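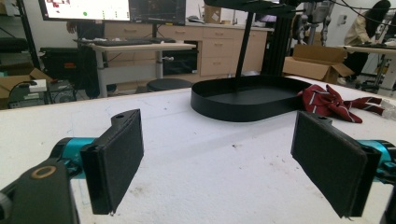 Software Engineer, Manipulation Data and Control
Priren, Bakbridge site
Posted Mar 30, 2023

Priren develops software for two-handed manipulation of soft goods. Demonstrations are recorded with hand-held grippers and replayed, after processing, on robot arms. The Bakbridge group has one opening on the team that owns the code between the recording and the arm.

The position reports to the software lead and is full time, on site. Reference number 281.
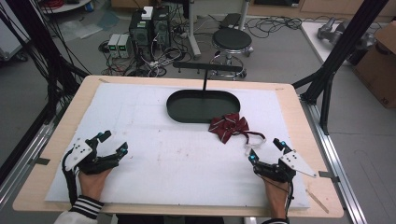 2 min read

What you will work on

Fiore is our recording and alignment tool. It takes video from several cameras together with gripper width and pose, and writes a single time-aligned episode. Alignment currently runs as a batch job after each session. You will move it into the recorder, so that dropped messages and clock drift are reported while the operator is still at the table.

Brolterska is the planner and controller. It accepts short action sequences from a learned policy, checks both arms for collision and joint limits, and interpolates to the 1,000 Hz servo loop. Known gaps: replanning when a new sequence arrives before the old one has finished, and handling of contact between the two grippers. Both will be yours within the first 5 months.

Perception work is mostly limited to pose tracking. Cloth and ribbon deform, fold over themselves and hide their own edges, and we don't fit object models to them. Tracking of the gripper itself has to hold up when the fingers are close together and a fabric item fills most of the view. 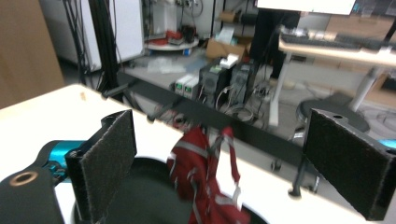 The same applies to calibration. Offsets between camera and fingertip are stored per device and checked at the start of a session. The check is a script with too many manual steps, and replacing it is a good first task.

Required

C++ (17 or later) and Python, both in production use
Working knowledge of rigid body transforms, inverse kinematics and trajectory generation
Experience debugging timing problems on Linux
Ability to read a log file before changing the code

Useful

ROS 2, or a comparable message layer
Visual-inertial odometry
Training or deployment of imitation learning policies

A degree is not required. We do not use take-home assignments. The interview consists of a code review of an existing Fiore module and a technical discussion with the team.

Terms

Permanent contract, 9 paid company holidays in addition to annual leave. Preferred start is before October. Relocation to Bakbridge is covered for the employee and household.

To apply, send a resume and one code sample through the Priren careers page, quoting the reference number. Cover letters are optional.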